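Free computer repair evenings come back to the Turar library

The Turar Public Library has its repair evenings back, and this time they are here for good! After a winter of leaky ceilings and closed doors on the lower level, the workshop room opened again in April 2018 with new lighting, longer tables and a waiting list that filled up before the coffee was ready.

The idea is simple. You bring in a slow laptop or a desktop that won't start, and you sit down next to someone who knows their way around it. You don't drop it off and leave. You hold the screwdriver, you ask the questions, and you go home knowing a little more about the thing on your desk.

"I had a woman last year who was afraid to take the side panel off," says Ileana Jitaru, who set up the first evenings. "By July she was changing the memory in her sister's machine. I was so proud of her I told everyone at work."

The first run of evenings saw 498 computers come through the door, and 202 of those belonged to people who had already bought, or were about to buy, a replacement. Many of them needed nothing more than a good cleaning, a new drive or a fresh copy of the operating system. A few were past saving, and those were taken apart for parts – screws, cables, fans, all sorted into old jam jars that now take up a whole shelf by the window.

Money for the new room came from the town and from Drisier, the bicycle shop on the corner, whose owner Silviu Matei got his old desktop fixed there two years ago and has been telling his customers about it ever since. The shop also gave the workbenches, which still have a few grease marks on them. They clean up pretty well.

There is plenty that's new this season. Safta Ardeleanu will lead a beginners' table where people can learn the names of the parts and what each one does before they open up their own machine. It's open to anyone from age 10 up, and kids under 14 should come with a grown-up. She has also put together a little printed guide, with big type and lots of drawings, that you can take home for free.
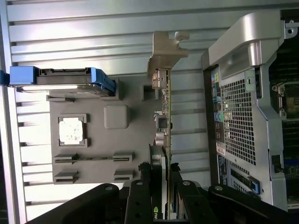 Zamfira Mihăilă

If you have been putting off a backup, do it before you come. The helpers are careful, but an old drive can give out at any time, and family photos are hard to replace. Bring the power cord too! It is the item most often left at home, and the spare box only has so many.

Seats can be booked at the front desk or by phone at extension 496. Walk-ins are welcome when there is room, and there usually is toward the end of the evening. Printers are not accepted for now, though Jitaru says she is looking for someone brave enough to take them on. Tablets and phones are fine for questions, but screen repairs will have to wait until the new tools arrive.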